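Diary > Domham > November

Reading time: 3 minutes

We use cookies to remember your preferences. Accept | Manage

Up at half past six, dark still, and the kitchen cold enough that I kept my coat on until the kettle had boiled. The boiler is doing its clicking again. I reset it twice and it came on the second time.

Spent the first part of the morning on the accounts, as I'd promised myself I would. The repair to the gutter came to 377 in the end, a bit less than the quote, and the savings stand at 2,138 once that has gone out. I would like to keep 1,000 of it untouched for the winter. Whether I will is another matter, with the boiler as it is.

I-seul Ban rang before lunch about the bus to Brallton. They have moved the stop again, this time to the far side of the bridge, so she wants to leave ten minutes earlier than we usually do. I said that was fine. She is bringing back the big saucepan, which I had forgotten she had.

Walked down to the market at noon. It was quiet, and half the stalls were packing up already because of the wind. The man with the eggs had none left. I got bread, leeks, a piece of cheese and the fruit, and had to stop twice on the hill to change hands with the bags. I must get a trolley and stop being proud about it. On the way back I called in at Zaki for thread, but they had no navy, so the hem of the grey trousers will have to wait.

Souad Abdel Rahman came round at three and stayed until it was dark. She has finished with the dentist for now and could eat on both sides, so we had the leek soup and most of the bread. She thinks I should move the bookcase to the back bedroom. I think it is well where it is. We talked about her sister's flat for a long time and she has still not made up her mind about it. She left her gloves behind – I have put them on the hook by the door.

After she had gone I washed up and wiped down the shelf where the jars stand. One of the lids has rusted through, so the last of the rice went into a bowl with a plate on top. Swept the floor. Found the missing button under the stove.
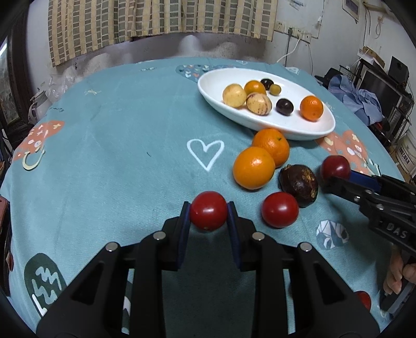
Fruit never lasts in this house if I leave it in the bag, so sorting it is now a job for the same day. The dish takes only so much. The two pepino melons are the biggest things in it, cream-yellow with the purple streaks, and the two small oranges went in with them. The other oranges are out on the teal cloth with the tomatoes and the mangosteen, which is brown and wrinkled and ought to be eaten first. I have never been sure how to tell when a pepino is ready. Souad says to go by the smell. I will try one at breakfast and see.

The tomatoes I want for a sauce tomorrow, with the onion that is left and whatever basil is still alive on the sill. It could do with a bigger pot, but I've said that since the summer.

Wrote to Vekport about the boiler, two paragraphs, polite. No doubt they will send the same leaflet again. The wind has got up since supper and the back gate is banging, so I shall have to go out and tie it before bed. Bins are done. Alarm set for six, with the earlier bus to catch.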